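Search this collection
Search
Advanced search

# Mondbridge Essays – a reading corpus

Hello, and thanks for stopping by. I put this together because I wanted a tidy, searchable set of essays from small literary magazines, and every set I could find was either novels or newspapers. Essays fall down the gap between the two. I've been reading them for years and I'm still cross about it.

## What's in it

There are 198 essays, all in English, each one a plain text file with a short header giving the title, author, magazine and issue. Most come from two magazines, *Steturel* and *The Damgaard Review*, with a handful of stragglers from pamphlets. You'll find criticism, travel pieces, a lot of grumbling about theatre, and one long quarrel over translation that ran for several issues (my favourite part of the whole thing!).

Nothing under 1,000 words got in. I went back and forth on that, and a few lovely short notices were lost, so I may do a second folder for them one day.

## How it was made

I typed up 30 of the essays by hand from my own copies. The rest were scanned and run through text recognition, then read against the page by me or by Lenuța Enache, who has far more patience with footnotes than I do. Original spelling is kept, even where the printer was plainly having a bad morning. Hyphens at line ends have been closed up and running heads taken out.
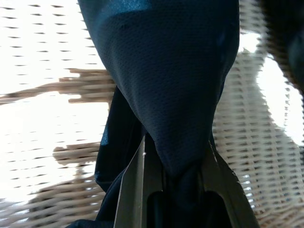 Footnotes sit at the bottom of each file with their old numbering. Where a note had gone missing in the printing I've left the number in place and put `[note wanting]` after it – please don't write to tell me it's a mistake.

## File layout

- `texts/` – the essays, one per file
- `index.csv` – title, author, magazine, issue, subject
- `errata.txt` – things we've fixed so far
- `doubtful/` – 2 pieces whose authorship I'm not sure of, not counted in the total

The subject column is my own invention and it shows. "Manners" covers everything from table talk to duelling. If you're doing anything serious with it, make your own labels and send them to me, I'd love to see them.

## Known problems

The scans of *Steturel* were made from a tightly bound volume, so words near the inner margin are the likeliest to be wrong. Greek quotations are a mess. Italics are marked with underscores, except in the hand-typed files, where I started with asterisks and haven't gone back to change them.

The corpus also leans heavily towards writers who lived in cities and knew each other. It's a fair picture of two magazines and a poor one of essay writing in general, so please don't use it for the second.

## Using it

Read it, search it, teach from it, print it out and scribble on it. If you quote an essay, cite the magazine and issue from the header. If you use the whole set, a mention of Mondbridge Essays would be kind.

Corrections are very welcome. Halldóra Bisgaard sent me a whole page of them in June, all of them right, and they're in `errata.txt` under her name. The next job is the letters pages, once I've worked out what to do with the anonymous ones.

Related collections

- Jastaseck Pamphlets: prefaces and dedications
- The Damgaard Review: index to reviewers
- Steturel: verse and songs
- Mondbridge Letters (in progress)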